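Succession and Dissent in the Pulgate Municipal Council
Project Report, Comparative Local Politics
Submitted Wed 29 May

1. Purpose

This report examines how the Pulgate municipal council divided after the mayor resigned in February and the deputy mayor took office without a special election. The group set out to determine whether the division followed party lines or the older split between the Shakya ward and the districts north of the river.

2. Sources and Method

The group read the minutes of nine council sessions and recorded every roll-call vote. Members also held interviews with seven current or former councilors. Each interview lasted up to 60 minutes and followed a fixed list of topics. Isauro Camacho was responsible for coding the votes, and a second member checked the coding against the minutes. Voice votes were left out of the data.

3. Findings

Party membership explained the votes on procedure but not the votes on spending. On the question of confirming the new mayor, the governing party voted as a bloc. On the road budget, four of its members joined the opposition, and all four represented Shakya precincts.

The petition for a special election carried 3365 valid signatures, which met the threshold in the town charter. The council nevertheless referred it to the legal office, where it remained when the group finished collecting data. Councilors from both parties described the referral as a delay. They disagreed on who had asked for it.

4. Discussion

The group concludes that the ward division was present before the resignation and became visible once the mayor no longer controlled committee seats. The neighboring town of Jirnska replaced its mayor under the same charter rules and did not experience a similar break.

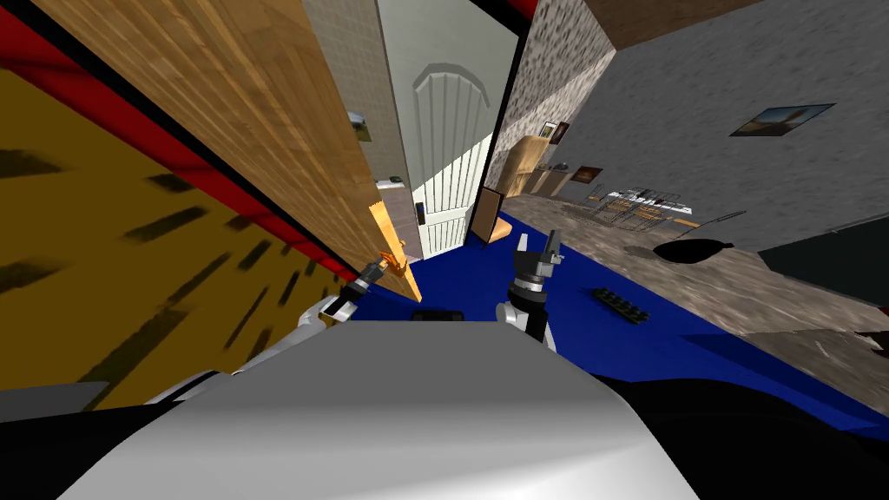

Drunex, responding to the draft, wrote that the comparison with Jirnska was too brief to support this conclusion, and that a council with only one opposition member could hardly be expected to split. The group accepts the second point and has limited its claim to Pulgate.

5. Limitations

Two councilors declined to be interviewed, both from the northern districts. The minutes of closed sessions were not available.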